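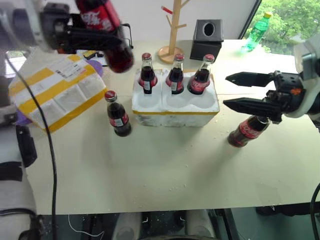

Anoma Bhattacharjee had wanted a robot with two arms ever since she built one with a single arm and spent a whole winter watching it push things off the far side of the table. "One arm is lonely," she told me, laughing, when I stopped by the shared workshop where she and her friend Shih-chieh Yip have been putting together the machine they call Lisel. These days the two of them are teaching it to handle glass Coca-Cola bottles, full ones with the caps still on, and the job is to get them standing in a white foam holder with six round slots. Three were upright in the back row, one stood by itself off to the left, another lay on its side under the open right gripper, and the left arm had one up in the air at a slant. I will admit that I held my breath!

"Everybody does that," said Yip, who takes care of the wiring and, as far as I could tell, most of the worrying. "I did it for the first 300 tries. Then I got tired and started breathing again."

Why glass, though? I had to ask, because plastic would surely be kinder to everyone's nerves. Bhattacharjee said they began with plastic and the robot got lazy (her word, and she said it fondly). "You can squeeze a soda bottle any old way and it forgives you. Glass is slippery and it's heavy for its size, so you find out right away if your grip is bad."

The grippers have been through plenty of changes. The first pair opened too slowly, and the second pair had fingers so short that the wrist bumped into whatever was standing next door. The long tapered ones came from a sketch Kam-wah Ho made on the back of a lunch receipt, and Yip still keeps the receipt in his toolbox. "Kam-wah says we owe him 2 lunches for it," he said. "We've paid for one."

Bottles lying down are still the hard part. A standing bottle can be taken from nearly any side, but one that has tipped over wants to roll, and the arm has to come down over it and then turn it a full 90 degrees before it can go into a slot. Bhattacharjee has rewritten that motion more often than she cares to say. "I dream about it," she said. "In the dream it's always a pickle jar, I don't know why."

They hope to have Lisel filling all six slots without help by January, and after that Yip would like to try mugs, while Bhattacharjee is holding out for eggs. They were still going back and forth about it, very cheerfully, when I put on my coat.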